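Box room

A box room is a small room in a British house, traditionally used for storing boxes and now more often used for storing a relative. It is usually found upstairs at the front, over the hall, and is described by estate agents as the third bedroom. Other names include the boxroom, the small room, the study (if it has a desk in it) and the nursery (if it has no radiator).

Origins

Large Victorian houses kept a room for trunks and hatboxes, generally without a fireplace and sometimes without a window. When builders began putting up smaller houses in great numbers, the trunks went but the room stayed. On the Esgate estate in Brotirstead, every one of the 98 houses was given a box room, and the builder's brochure called it "suitable for a child or a maid", leaving the buyer to work out which would fit.

Form

The defining feature of many box rooms is the bulkhead, a raised block in one corner that makes headroom for the stairs below. It cannot be removed without giving up the stairs. Householders have used it as a shelf, a desk and, with a mattress cut to shape, part of a bed.
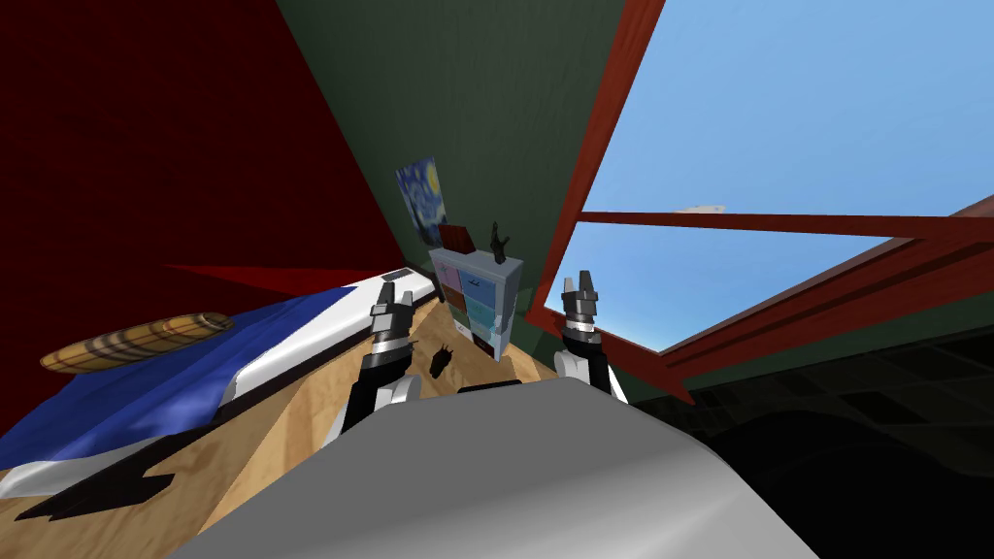
A computer-rendered bedroom with a blue blanket on the bed.

The bed decides nearly everything else. Once a full-length single is in, the door may open only part of the way, and wardrobes tend to end up on the landing. Cabin beds, with drawers underneath, are the usual answer - though the drawers need space to open, and this is often discovered late.

In local history

Beathag Baxter's booklet on the Esgate houses, The Room Over the Hall, records the uses of the box room from the memories of former tenants. They include a darkroom, a place for ripening pears and, at number 41, a model railway that could be operated only from the landing. Sreekumar Iyer, reviewing it for the Brotirstead parish magazine, praised the floor plans and disputed the pears.

See also: Airing cupboard; Bulkhead; Cupboard under the stairs; Landing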